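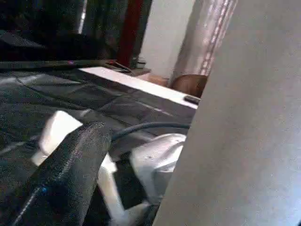 Dark gray fabric with stitched seams, one of the materials on the minds of menders in Jelham this month.

Jelham mending room reopens with a long list of quilted things

JELHAM, Friday, March 11, 2022 – If you have a cushion with a tired seam or a padded bag that has seen one winter too many, there is good news from Wikach Street, where the Jelham mending room has opened its doors again after a long quiet spell, and the kettle is already on.

Audrey-Anne MacDonald, who has run the room from the beginning, said the shelf by the door had filled up before she had so much as unpacked her own thread. Most of what people bring in these days is quilted or padded in one way or another, and a good deal of it is gray, which she puts down to fashion and to dogs.

"People think the stitching on a quilted piece is there to look pretty, and it does look pretty, but it's what keeps the filling where it belongs," she said. "Once one line goes, everything starts to wander off into the corner, and then you've got a lump at one end and a pancake at the other."

Her advice is to come in early, while the gap is still short enough to cover with a thumb. She also asks that everything be clean and that any loose stuffing come along in a bag – she would much prefer to put back what was there than guess at a match.

Naveen Semwal, who looks after the cutting table and the bigger repairs, has spent the past week sorting through a donation of 359 fabric remnants from Prosar, the upholstery shop across the square that closed in August. There are plenty of dark ones in the pile, he said, along with a mustard corduroy that he is rather hoping someone will fall in love with, and a stripe he has already set aside for a window seat of his own.

Small seams cost $5, thread included, and larger jobs are priced at the counter once somebody has had a proper look. The room took in 200 pieces in its last full season, and MacDonald would be very glad to see that many again, though she did ask that they not all arrive on the same morning.

The mending room is open on Saturdays from 10 until 2, in the back of the Wiriya building. Use the side door and mind the step.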